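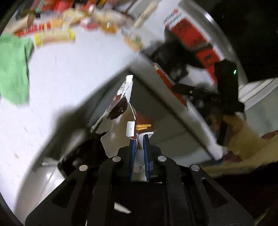 Carmela Cirillo wrote to us that she stopped buying big bags for the break room once she had single-serve wrappers and one decent bin to put them in. We love hearing that!

The Pinto is the open gray bin from Stetine, and it's the one we keep coming back to for snack corners. No lid, no pedal, nothing to fiddle with – you reach in or you drop in. Use one for full packs and another for the empty wrappers, and the shelf finally looks like a shelf again.

It wipes clean with a damp cloth and a little dish soap. Crumbs like to hide in the corners, so tip it over the sink first.

Sold singly or in a set of 4. We had nearly 1,000 in the Flumotstead warehouse at the start of November, and single bins go out within 60 hours. Sets take a bit longer. For bulk orders, ask for Gangadharan Acharya at the Vuvotel desk.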